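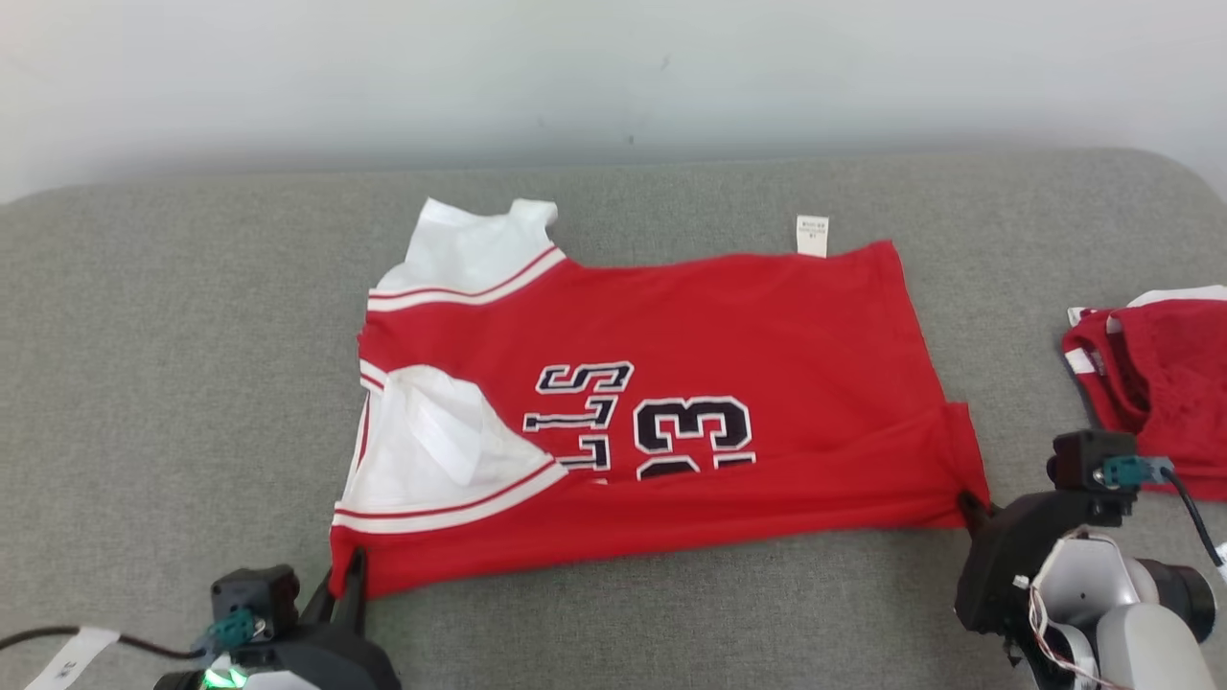
According to Sang Hồ, the handling rules are written for rigid parts, and half of them mean nothing once the workpiece is cloth. He put this in the margin of the Donen draft next to the clause on secure grasp, with a request that we either define the term for garments or strike it.

20/02/2024
Garment bench, rule review, continued

Went through the draft clause by clause against what we do at the bench. Working copy is the Donen text with Kalton's changes merged. The Trindavari version is older and I have stopped using it.

Secure grasp. The current wording asks for full contact on both finger faces. With a single layer of jersey knit that is satisfied by almost any pinch, including a poor one. Proposed wording: the grasp is secure when the held layer does not move in the jaws during a slow lift of 45 mm. Same test for each arm, done separately. A two-arm lift hides a slip on one side, so it does not count as the test.

Hems and trim. The draft treats the garment as one material. It should say that stitched bands, trim and labels are different from the body fabric and that the grasp point is to be logged as one or the other. Printed areas to be avoided as grasp points where there is a choice. I have no measurement behind that last one, only preference, and have marked it as guidance.

Start state. Both jaws open, clear of all cloth, pointing at bare surface, before the arms are released to motion. The draft says "in a safe position", which three people in the group read three different ways. I have replaced it with the above. Any operator should be able to check it from the wrist view alone.

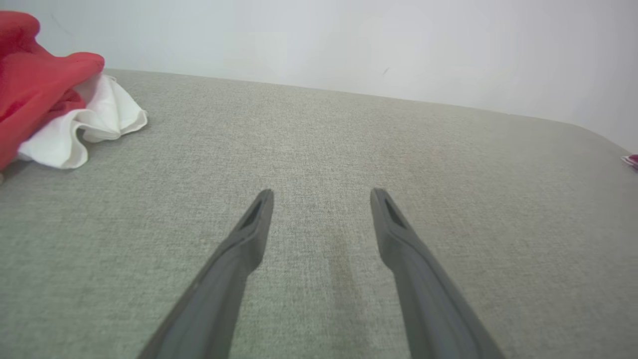
Wrist view, jaws open over bare fabric.

Clearance between arms. Mạch controller settings allow a minimum separation of 75 mm between finger assemblies. The draft gives no figure and refers to "adequate clearance". I would write the figure in and add that it is measured from the outermost fitted part, including camera mounts and connectors. Measuring from the fingers ignores the hardware that is most likely to touch first. Cable slack to be checked at full reach on both sides before the first run of a session, and again after any change of mount.

One arm holding, one arm free. This is the part with least in it and where most of the argument has been. The draft requires both arms to stop if either reports a fault. For rigid parts I agree. For cloth held at one corner, opening the holding jaw on a stop lets the garment fall in a new shape and the record of the fault is lost. Kalton's change says stop means hold position, jaws unchanged, until the operator releases by hand. I support it, with the condition that the emergency stop is kept separate and its behaviour is left as it is in the cell's risk assessment. The two had been mixed up in one sentence. Now split.
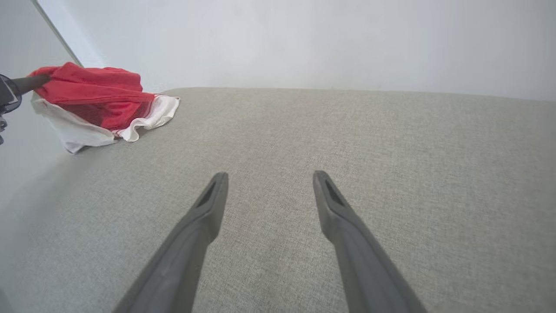 Should the free arm be allowed to move while the other is holding? It may, at reduced speed, provided its jaws are open and its path does not cross the line between the holding jaw and the bulk of the cloth.

That text has gone in as written. Sang Ung wants "reduced speed" tied to a setting name. Fair point; the setting has been renamed since September and I need to look up what it is called now.

Logging. The minimum entry per attempt is start state, grasp point, which arm, outcome, and reason for stop if stopped early. Fourteen characters for the reason field is too short and people are inventing abbreviations. Asked for it to be lengthened. Until then, write the reason in the notebook with the run number next to it. 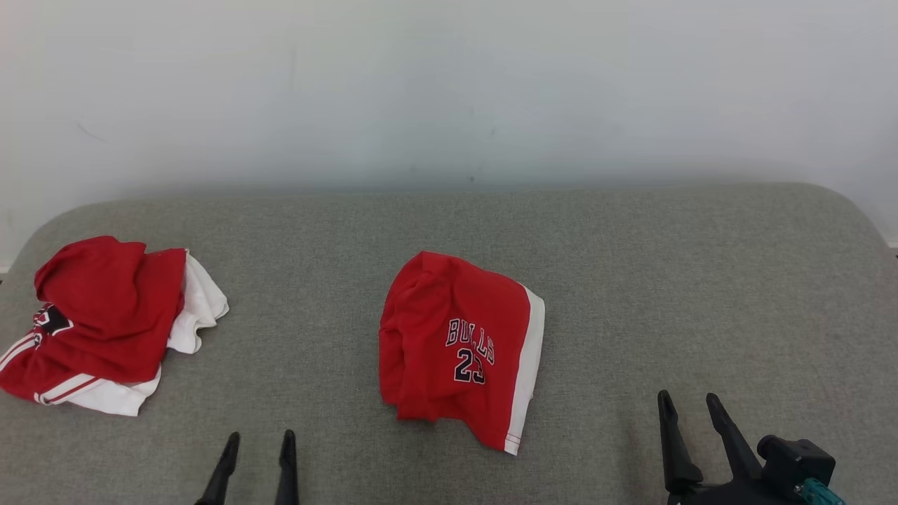

Separation of work and stock is the clause I would make mandatory. The draft lets garments waiting their turn share the surface with the one being worked on, as long as the operator "can distinguish them". With items of matching colour that is weak. A person reads the print and knows which is which; a colour threshold does not. My wording is that a strip of bare surface must be visible on all sides of the workpiece in the head view, and that no part of the stock may reach into it. The layout with the BULLS garment lying folded near the middle and the red and white pile kept over to the left meets this. The same pile slid towards the centre until a sleeve or hem edge touched would fail, even if the operator could still tell the garments apart. Added a note that a pile should not hang over the edge of the surface either, though I would accept that one as advisory for now.

Still open:
– setting name for reduced speed (me)
– whether the 45 mm lift applies to folded layers or single layers only (Sang Hồ)
– wording for regrasp after a hold. The present draft is silent on it. I think a regrasp should count as a new attempt and get its own log line, Sang Ung thinks it belongs to the same one.

Merged copy is in the shared folder under the Donen name. Please comment in that file and leave the Trindavari one alone.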